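Ostham 互助问答
搜索　输入关键词　搜本站　高级搜索
打印本页　|　用电子邮件发给朋友

血一漫开就找不到切口在哪儿了，大家是怎么看的？

Ximeng Du 发表于 3 月，健康与护理学习版

各位老师、各位同学好，第一次在这个版发帖，话可能有点多，先说声抱歉。

我是护理专业的，这学期刚开始进手术室见习，大部分时间是站在后面跟着看显示屏，带教老师边看边给我们讲。白天看完，晚上回宿舍再翻学校资料库里的教学录像，想把没看懂的地方补上。录像我看了不少，最近看得最多的一段有 40 分钟，来来回回拖进度条，拖得室友都嫌我烦（她学的是会计，吃饭的时候尤其不愿意我开着屏幕）。

我的问题说出来有点丢人。切口刚划开的时候我是看得见的，细细一条线，边缘也清楚。可是血一出来，沿着组织表面一抹开，我就完全找不着北了。满眼都是红的，深的浅的混在一起，我分不出哪里是真正的伤口，哪里只是沾上去的血。老师在旁边问“现在出血点在哪儿”，我指的地方十次有八次是错的，指的都是颜色最鲜艳、面积最大的那一块，老师就摇头。

还有一件事也让我糊涂：组织表面滑滑的，灯一照就有一块特别亮，旁边又黑得什么也看不见。有时候我以为是一个小破口，再看一眼又觉得只是反光。那些细细的红线也是，到底是小血管，还是血顺着纹路流出来的印子？

另外想顺便问一句，这样一片红在屏幕上看着挺吓人，实际上到底算多还是算少？上个星期日我妈打电话来，我跟她讲了几句，她听完很紧张，因为我舅舅夏天也要做一个小手术，她现在一直追着我问“会不会流很多血”，我不敢乱讲。

先谢谢大家了！有什么书或者笨办法都可以告诉我，我不怕笨。

Réjean Nguyen 回复：

Ximeng 你好呀，读你的帖子我一边读一边笑，没有取笑你的意思，实在是太像我当年了。我在手术室做器械护士做了 12 年，现在主要带新人，你说的“指颜色最鲜艳、面积最大的那一块”，每一批新来的都这么指，我也这么指过，而且指得特别有信心，胳膊伸得老长。

我慢慢说，你泡杯茶。

先说怎么找切口。血是会走的，它会顺着坡往低的地方去，也会被纱布、被器械蹭着走，所以面积最大的地方常常离源头有一段距离。你要养成一个习惯，眼睛先不要看那片红的中间，先去看它的两头。一头往往比较浓、比较集中，另一头越来越薄，拖成一丝一丝的，像毛笔写到最后没有墨了。浓的那一头附近才值得你仔细找。这当然也有例外，组织上要是有个凹下去的地方，血会在那里积成一小汪，看起来也很浓，可源头在别处。所以看完两头还要想一想这块组织是怎么摆着的，哪边高哪边低。屏幕上的上下跟病人身体的上下经常对不上，这一点你一定要问带教老师，不要自己猜。

然后看边缘。抹在表面上的血，边是软的，一层薄膜似的，底下组织的颜色还能透上来一点。真正切开的地方，两侧边缘有一点点厚度，线条不那么圆滑，弯弯扭扭的，很窄。新人总以为切口应该像尺子画的一样直，其实组织有弹性，划开以后自己会往两边缩，缩得也不均匀，看上去就歪歪的。你把心里那条“直线”丢掉，会好找很多！

再说你问的那些细红线。小血管和血迹，我教新人的办法是看它怎么分叉。血管分叉是有规矩的，粗的分成细的，细的再分成更细的，像树枝，冲洗一下、蘸一下它还在原来的位置。血流出来的印子没有这个规矩，一会儿粗一会儿细，蘸一下就变样了。至于那些深红色的小点点，可能是很小的穿刺口，也可能是一点点凝住的血，光看一眼我也不敢说，要等蘸干净了再看它会不会重新冒出来。会冒的，就是你要找的；不冒的，放过它。

讲到蘸，我多啰嗦一句（新人听我讲过太多遍了，现在我一开口她们就替我把后半句说完）：清理视野的时候是蘸，是轻轻按一按再拿起来，别来回擦。擦会把刚刚凝住的小血块带掉，本来不出血的地方又出了，还把血抹得到处都是，你更加找不到。用吸引也是一样的道理，贴近一点，慢一点，不要到处乱戳。当然啦，你现在是见习，手还伸不进去，但是你可以在脑子里跟着做，看到主刀做了什么，猜他下一步看哪里，猜错了就回头想一想为什么。我觉得这比抄笔记有用得多，我那时候抄了满满一本，后来搬家的时候翻出来，自己写的字一个都认不得。

反光的问题比较烦，我到现在偶尔也会看走眼。湿润的组织表面很光滑，灯又近，正对着灯的地方就是白亮亮一块，四周很快暗下去。办法只有一个，等它动。镜头动一动，或者组织被轻轻拨一下，反光会跟着跑，破口不会跑。看录像的时候你不要一停下来就盯着那一帧看，往前往后各放 2 秒，答案多半就出来了。

至于多还是少，你千万别拿屏幕上的面积去估。近距离的画面放大得很厉害，几滴血就能铺满大半个屏幕。手术室里要估出血量，是看吸引瓶里的量减掉冲洗液的量，再加上纱布称重换算出来的那部分。冲洗用了多少一定要有人记着，假如瓶子里有 400 毫升，冲洗液没有记，那这个数字就一点用也没有了，里面可能绝大部分都是水。我带的人里面有一位 Dremau 来的姑娘，在这件事上栽过一次，后来她记得比谁都仔细，连我都要去看她的板子。

你舅舅的事情，你做得对，不要替医生回答。每个人用的药、凝血情况、做的是哪种手术都不同。让你妈妈陪他去术前谈话，把平时吃的药全部带上，特别是阿司匹林这一类和抗凝的药，还有鱼油、中药之类的也一起说，要不要停、什么时候停听医生的，自己不要随便停。她要是还紧张，就让她把问题写在纸上，一条一条问。我妈也是这样的人，纸一写好，心就定了一半。

书的话，学校发的那本手术室护理基础先看熟，解剖图谱找一本有实物照片的，画出来的图血管都是大红大蓝，看多了反而害人。

Dénes Szűcs 回复：

上面写得太长了，我没全看完，不过大概同意。

我的办法就是把屏幕亮度调低一点。宿舍的笔记本屏幕太亮，红色全糊在一起。调低以后深红和浅红就分开了。还有不要晚上很累的时候看，我试过，看着看着就睡着了。

你说十次错八次，没关系的，我到毕业还错五次。

Barnabás Jakab 回复：

各位好，我来补一点，从另一个方向讲。我不在手术室，我在 Rutov 那边的培训班里帮忙教基本缝合和组织处理，用的是市场上买来的动物组织，猪皮、鸡腿，有时候是猪肝。学员里有护理的，有兽医助理，也有准备考试的年轻医生，大家坐在一起，气氛很好，就是教室有点冷，请自己带外套。

Ximeng，我特别想劝你动手试一试。看别人切和自己切，眼睛看到的东西完全两样。你去买一块带皮的鸡腿肉，拿一点食用红色素兑水，加一小勺玉米淀粉，调得稍微稠一点（太稀的话会到处跑，不像）。先在肉上浅浅划一道，滴几滴上去，把肉斜着放，看它怎么往下走，在哪里停，在哪里变薄。然后换个角度，再滴，再看。你会发现同一道口子，肉摆的方向不一样，那片红的样子差得非常远。我让学员先闭上眼睛，由同桌来划口子、滴颜色，再睁开眼睛找，找到以后用棉签轻轻点一下。几轮下来，大家都准了不少，而且玩得很开心，还有人把同桌难为得直叫！

灯也要练。拿一支小手电，靠近了照，你说的那种中间很亮、旁边很黑的样子马上就有了。把手电慢慢挪开，看亮斑怎么移动。Réjean 讲的“等它动”，在这里自己挪一挪手电就能体会到，印象比听人讲要深得多。

有几件小事要注意。刀片用完马上收进硬壳的盒子里，我见过有人随手放在纸巾下面，再去拿纸巾的时候就划到手了。做练习的案板和刀不要再拿回厨房用。练过的肉请不要吃，哪怕只加了食用色素，已经在室温下放了那么久，不值得。手套戴上，桌面最后用洗洁精水擦一遍再消毒。宿舍里做的话先跟室友打个招呼，你那位学会计的室友，我猜不会太高兴，可以请她喝杯奶茶。

还有一点我跟 Réjean 的看法稍微有些不同，她说先看两头，我教的时候是让学员先看组织本身的颜色。没有沾血的地方是什么颜色，发白还是发粉，光滑还是有纹理，心里先有个底，再往红的地方走。我觉得对完全没有经验的人来说这样比较不慌。当然两个办法可以一起用，我没有要抬杠的意思，她的经验比我丰富得多，关于蘸和擦的那一段我已经抄下来准备讲给下一班学员听了，希望她不介意。

还有你说丢人，一点也不丢人。我第一次看真正的手术录像，看到一半就跑到走廊里蹲着去了，同事 Thodoris Mavromatis 给我端了一杯糖水，这件事他到今天还要拿出来讲。你能坐得住，能一遍一遍地看，还知道自己哪里没看懂，已经走在很多人前面了。

有空来版里说说后来练得怎么样，鸡腿也好，猪皮也好，我很想知道你能不能分清那些小红线。

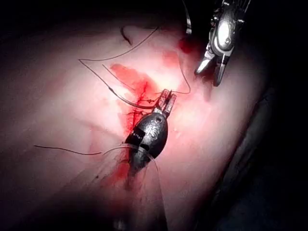
浅色光滑的组织表面，血迹斜着往下漫开，越往下越薄；窄而不规则的切口一带可见细小分叉的红线和深红色小点。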